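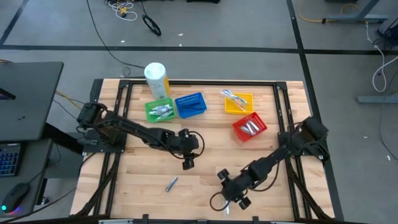

Page 6 of 9

Butcher block tops: oil, wax, or just poly the thing?

splinterqueen
OK so I read the first five pages of this thread and I'm more confused than when I started. I've got a Hevby top, the long one, going in as a kitchen counter next month. It's sitting across two sawhorses in my dining room and I walk past it every day and pet it. Do I oil it or do I seal it? My sister-in-law has hers sealed and it looks great but it feels like a bowling alley. I want to feel wood!

marshgate
Oil. Mineral oil, the stuff from the drugstore, warm it up a little in a bowl of hot water and flood it. Leave it overnight, wipe off the extra, do it again. I did mine every night for a week, then once a week for a month, then whenever it looks thirsty. Ten years on and it's gorgeous. Stains sand out.

tworulers
With respect to marshgate, "whenever it looks thirsty" is how you end up with a black ring around the faucet. Splinterqueen, is there a sink going in this top? That changes everything. Mineral oil never cures. It sits in there and slowly leaves, and water goes wherever it left.

splinterqueen
Yes there's a sink. Undermount. Please don't yell at me.

tworulers
I'm not yelling but I am breathing heavily. Seal the cutout edge at the very least. Three coats of whatever film finish you like on the end grain in the sink hole, top and bottom, and then fight with marshgate about the rest of it.

marshgate
I have an undermount too and there's no black ring. I wipe it down after dishes, that's all. Some of you act like wood was invented last year.

pepperjack_77
My two cents: tung oil. Real tung oil, not the "tung oil finish" that's mostly varnish with a picture of a nut on the can. I used the Pemstead pure tung cut half and half with citrus solvent. Five coats. It took forever and the house smelled like an orange grove having a bad day, but it cures hard inside the wood and you still feel the grain. Caveat: give it a full month before you let standing water anywhere near it. I started in April and we were eating off paper plates in the garage till Memorial Day.

oldcrate
Is tung OK with nut allergies? My kid is allergic to walnuts and I've never gotten a straight answer on this.

pepperjack_77
I'd ask the allergist and not a guy named after cheese. I've read both things.

oldcrate
Fair!

lowtide_linda
Can we talk about undersides, please. Page 3 somebody said you don't need to finish the bottom and I about threw my tablet. I did the top of mine and left the bottom raw, and by the end of the first heating season it had cupped enough that a pencil would roll to the middle. I had the screws in tight, too. One of them pulled right out. Whatever you put on top, put the same on the bottom, same number of coats.

tworulers
Lowtide is right. And the screws want slotted holes or figure-8 fasteners so the top can move across its width. A wide top moves a lot between February and August, more than you'd believe. If the staves run the long way, the length will hardly budge, it's the front to back you have to leave room for.

splinterqueen
The installer told me construction adhesive. Just a bead all the way around the cabinets.

tworulers
NO

marshgate
No. (Mark the day, we agree.)

lowtide_linda
Oh honey no.

splinterqueen
OK OK. Figure-8s. Ordering them tonight.

gumption_ray
Contrarian here. I've put water-based poly on three of these, one kitchen and two work tables, and I don't get the hate. You get a can, you put on four thin coats, sand at 220 in between, and you're finished by the weekend. You don't cut on it, you use a cutting board like a grownup. When it gets ratty I scuff it and recoat. The total I've spent on finish in my whole life is less than what marshgate has spent on mineral oil.

marshgate
It's a drugstore bottle, Ray. It's cheap.

gumption_ray
How many bottles though

marshgate
I'm not answering that.

pepperjack_77
The trouble with poly is when it fails in one spot. Somebody sets a hot pan down and now there's a white cloudy patch, and you can't fix a patch, you have to do the whole surface. With oil you sand the bad spot and rub more in.

gumption_ray
Trivet. $6.

splinterqueen
What about the hardwax stuff? The lady at Papadakis tried to sell me the Githolm kit, which is 200 bucks for two cans and a white pad. I paid 775 for the top and I'm a little tender about money right now.

lowtide_linda
I used a hardwax oil on my island and liked it a lot. Nice and matte, one thin coat, then a second the next day. Buff it till you think there's nothing left on there and then buff it some more. I can't speak to that kit, mine was a different brand and I only needed the one can. Test it on an offcut first, it went yellower on my maple than I expected.

tworulers
Save the sink cutout for that! Biggest free test board you'll ever get. Do a stripe of each, leave a wet glass on every stripe overnight, and see which one you can live with.

splinterqueen
Oh that's smart. I'm doing that. Oil, tung and poly, I've got a half can of poly from the stairs. Will report back with rings.

gumption_ray
Put some mustard on there too. Mustard is the real test.

oldcrate
Seconding mustard. And beet juice if you've got it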